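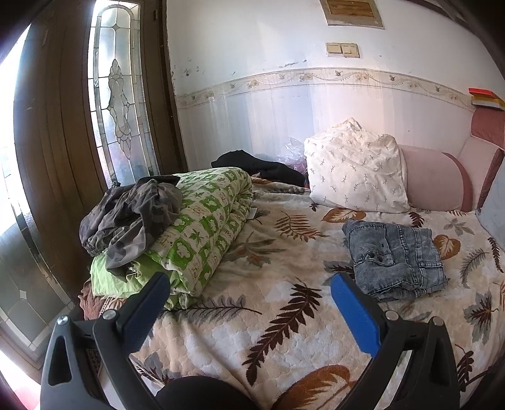

A hand-held gripper above a bed with jeans, a rolled quilt and crumpled garments, from Dadura's home recording project. Photo: Dadura

Dadura has finished the first stage of a project to record people doing bedroom chores with hand-held grippers, the company said in July 2025. The recordings will be used to train software that controls robot arms in the home.

The set holds 1,675 recordings made in 66 homes. In each one, a person carries out an ordinary job such as folding a pair of jeans, straightening a blanket or moving clothes from a bed to a chair. A camera mounted on the gripper films the fingers and whatever is in front of them.

No robot is used at this stage. The person holds the tool by a grip and opens and closes its two fingers with a trigger. The software is later shown the video along with the position of the tool and the width of the fingers, and learns to match one to the other.

So-yul Hyun, who runs data collection at Dadura, said the company chose bedrooms after its earlier kitchen work left a gap.

"We had plenty of cups and plates," Hyun said. "Cloth was where the arm kept failing. A shirt never lies the same way twice, and a thick quilt behaves nothing like a thin sheet."

Collectors were asked not to tidy up before they began. Early recordings, made in January in a rented apartment, used a plain bed and a small set of store-bought clothes. Hyun said a model trained on those did well in the apartment and poorly nearly everywhere else.

"It had learned that one bed," she said. "Patterned blankets threw it off. So did a window with strong light coming in. Now we want the bed as people leave it – clothes on top, covers half rolled, whatever is there."

The grippers are made by Niskanen, a small parts supplier, and the fingers can be swapped when the pads wear down. Dadura went through 197 pads during the first stage. Denim and zippers did most of the damage, according to Hyun.

Each collector was trained for one afternoon and then worked at home or in the homes of relatives who had agreed to take part. A session usually covered several chores, with the items mixed up again between recordings. Collectors were told to move at a steady pace and to start over if they touched the cloth with their free hand.

That last rule caused the most trouble. People tend to fold with two hands, and many recordings had to be dropped when a second hand came in to hold a sleeve or smooth a corner. Dadura has since added tasks that use two grippers at once, though these make up a small part of the set.

Recordings are checked by Plalora, a labeling firm, before they are added. Its staff write a short line for each one saying what was done, and mark the point where each grasp begins and ends. Faces, mail and family photos are blurred. Households can ask for their recordings to be removed at any time.

A team of 7 at Dadura is now training a model on the set. Tests on a robot arm will be run at Fomitach, a shared workshop where the company rents space, using beds and clothing that do not appear in the recordings.

Hyun would not give a success rate from early trials. She said picking up a single garment was going well and that folding was "still slow – slower than you would put up with at home."

A second stage, covering closets and laundry baskets, is being planned. Dadura is looking for more households to take part, mainly ones with bunk beds or sofa beds, which are missing from the current set.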